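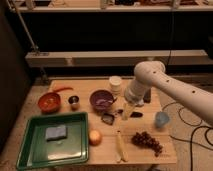

*Page last changed: Jul 4, 2021*

**Stinholm Neuro-Oncology Network opens second phase of home seizure diary program**

STINHOLM. The Stinholm Neuro-Oncology Network has opened enrollment for the second phase of its home seizure diary program for adults with low-grade glioma. The phase has places for 164 patients at 4 clinics, including the outpatient units at Lotard and Kakia.

Seizures are a frequent symptom of low-grade tumors and are often underreported at clinic visits. Participants in the program record the time, duration and type of each event, any missed dose of medication, and hours of sleep. Entries are made on paper or through Âu, the network's web form. Both versions use the same fields, and a patient may change from one to the other at any point.

The first phase closed in March. It collected 1855 diary entries, of which 715 recorded an event lasting less than one minute. Entries with no start time were kept in the data set but left out of the duration analysis.

Three changes have been made for the second phase:

- A relative or other caregiver may complete an entry when the patient has no memory of the event.
- Speech difficulty and one-sided weakness after a seizure are now separate fields.
- Clinic staff review diaries every two weeks. The previous interval was four weeks.

The diary does not replace medical advice and is not monitored in real time. Patients should follow the emergency plan given to them by their own clinic.

Adults with a confirmed diagnosis who have had at least one seizure in the past year may enroll. Forms are available at the reception desk of each participating clinic. Patients enrolled in the first phase must complete a new consent form.

Media inquiries: Communications Office, Stinholm Neuro-Oncology Network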